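**1/** Vale, hilo sobre Pallusetti, que llevo todo el mes de mayo enganchada y en casa ya no me aguantan. Es un juego de móvil de criar y cruzar bichos de laguna, con combates por turnos cortitos. Lo hace Gukine, un estudio pequeño, y lo tengo instalado desde la beta. Va largo, aviso.

**2/** Lo primero: NO es un juego de coleccionar por coleccionar. Hay cromos, hay álbum y hay brillitos, sí, pero si te dedicas a abrir huevos como una loca (hola, yo, primera semana) te quedas sin barro en dos días y luego a ver cómo subes el estanque.

**3/** El barro es la moneda importante. Las perlas te las regalan por todo: por entrar, por salir, por mirar al pato. El barro no. Cuesta sudor. Guardadlo hasta tener el segundo estanque abierto, de verdad os lo digo.

**4/** ¿Y cuánto cuesta el segundo estanque? 800 de barro. Parece una barbaridad cuando empiezas y luego, haciendo las misiones de la orilla por la mañana y por la noche, te plantas ahí sin enterarte mucho. Yo tardé más por lo de los huevos, ya lo he confesado arriba.

**5/** Bichos para empezar. Os van a decir que el ajolote de fuego. Es precioso, pega fuerte y se muere si le soplas. Para la campaña, sapo de musgo y a correr. Aguanta, se cura solo cada tres turnos y en el cruce da unas crías muy decentes.

**6/** Mi sapo se llama Olov porque el juego me propuso ese nombre y me hizo gracia. Olov está en nivel 70 y lleva conmigo desde el tutorial. No lo cruzo, no lo cambio, no lo fusiono. Olov se queda.

**7/** Sobre los cruces, que me lo habéis preguntado por privado varias personas. La habilidad pasiva se hereda del bicho que pones a la IZQUIERDA. El color, del de la derecha. La guía del propio juego lo explica fatal y he visto a gente perder bichos buenísimos por ponerlos al revés.

**8/** Y si los dos tienen la misma pasiva, la cría sale con la versión mejorada. No siempre, pero a mí me ha salido bastante. Esto me lo chivó Lamai Chuensuk, que lleva el canal del clan y tiene una hoja de cálculo que da miedo.
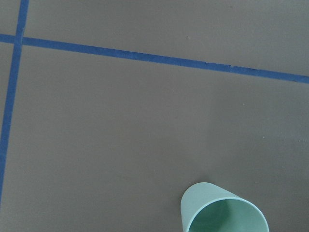
## Parte dos: el torneo y las cosas que me enfadan

**9/** Sigo, que he tenido que parar a cenar. El torneo del viernes. Se abre a las ocho de la tarde, dura hasta medianoche y tienes los intentos contados, así que no entréis «a probar». Yo entré a probar. Gasté dos intentos con el equipo de farmear puesto. Un cuadro.

**10/** Quedé en el puesto 2633. Y tan contenta, eh! La semana anterior ni salía en la tabla. El premio a esa altura es un huevo moteado y un sombrero de paja para el avatar, que me puse inmediatamente.

**11/** Lo que me funcionó: sapo delante, garza detrás y en medio cualquier cosa que ralentice. Yo llevaba el caracol de tinta. La gente va con tres atacantes a reventar en el primer turno y, si les aguantas ese turno, ya no saben qué hacer.

**12/** Lo que NO me funcionó: la nutria. Lo siento por quienes la defendéis. Sé que en el vídeo de Arnaldo Vieira parece una máquina, pero él la tiene con la pasiva mejorada y con el amuleto del evento de primavera, que ya no se puede conseguir. Sin eso es una nutria normalita que se enfada.

**13/** Por cierto, al combo de nutria con doble garza lo llaman ya «el Vieira» en el chat global. Si veis a alguien escribir «me ha salido un Vieira», es eso. A mí me costó una tarde entera enterarme, pensaba que era un objeto.

**14/** Quejas, que también las tengo. La música del menú no se puede quitar sin quitar también los efectos, y los efectos hacen falta porque el chapoteo te avisa de cuándo parar el golpe. Gukine, por favor, un botón separadito.

**15/** Otra: el inventario. Que para vender algas tenga que ir de una en una, con su ventanita de «¿seguro?» cada vez... Sí, seguro. Son algas. Tengo un saco.

**16/** Y la publicidad. Es opcional, vale, y te dan perlas por verla, vale, pero el botón está pegado al de recoger la recompensa y con el dedo gordo le doy cada dos por tres. Me he visto enteritos anuncios de juegos de aparcar coches.

**17/** ¿Hay que pagar? Yo he pagado el pase una vez, el barato, y lo amorticé en barro. El resto del tiempo, cero euros. Donde sí se nota el dinero es en la parte alta del torneo, pero para la campaña y el clan no hace falta nada.

**18/** Hablando del clan: nos queda sitio. Pedimos que hagáis la laguna común un par de veces por semana y que no os llevéis los nenúfares raros sin avisar. Ya tuvimos drama con los nenúfares y no quiero repetirlo.

**19/** Si empezáis de cero, metedme como amiga antes de acabar el tutorial, que el regalo de bienvenida luego desaparece. Os paso el código por privado, que si lo pongo en abierto se me llena la lista de cuentas fantasma.

**20/** Mañana pruebo el cruce de garza con caracol, a ver si sale la pasiva de niebla. Lamai dice que no, yo digo que sí. Pongo aquí debajo lo que salga del huevo.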